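Clollholm talk, 29/06/2024, my notes (slow down!)

Hi everyone, thanks for coming in out of the sun. So I want to talk about the drink you have while you're cooking dinner. I don't mean the big night out, I mean the glass that gets poured before the onions go in and somehow never gets written down.

Ask for hands up: who had one last night? (Put mine up first.)

I kept a diary for 14 days last December and hated it. My "small" glass held more than 200 ml. I'd been telling my doctor 125 for years!

Pause, drink some water.

What helped me was dull stuff. I bought a smaller glass. I kept the wine out of the kitchen and put the kettle on when I got home. Two nights a week I had nothing, and the first few were grumpy ones, I won't lie.

Mention: if you drink heavily every day, please see your doctor before you stop suddenly. Say this one twice.

Leaflets are by the door, and the Skiltus walking group leaves from there right after.

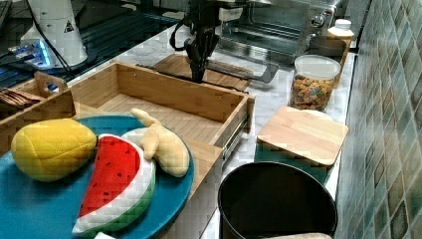 Okay, questions, and if you're shy, grab me over coffee.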